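About Us

Ballthorpe Evening School. Small place, two floors above the old Stevens shoe store. Started with one sewing class in February, a borrowed iron and not much heat. Now 70 students a term, mostly adults, mostly after work.
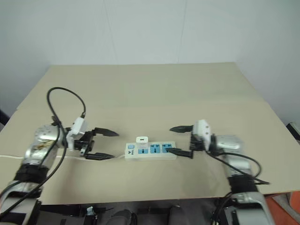 Sewing still the big one. Also bread, basic bookkeeping, Spanish for beginers. Classes run 6:30 to 8:30 pm. Tea at the break, bring your own mug please.

Fees are low, we keep them that way. Full term is $239, materials included except fabric. Jakia Fabrics down the street gives students a discount, just show your card. 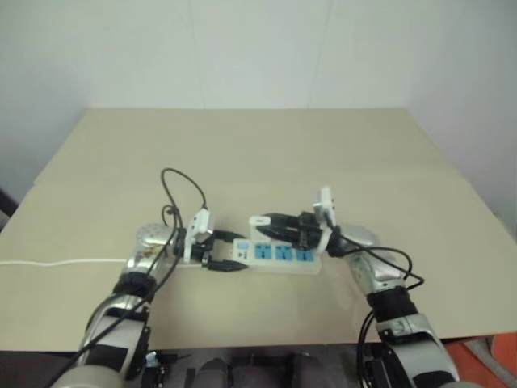

Do I need any experience to join?
None at all. Most people start from zero, and teh first two weeks go slow.

Sign up at the front desk or by phone. Spring list open now.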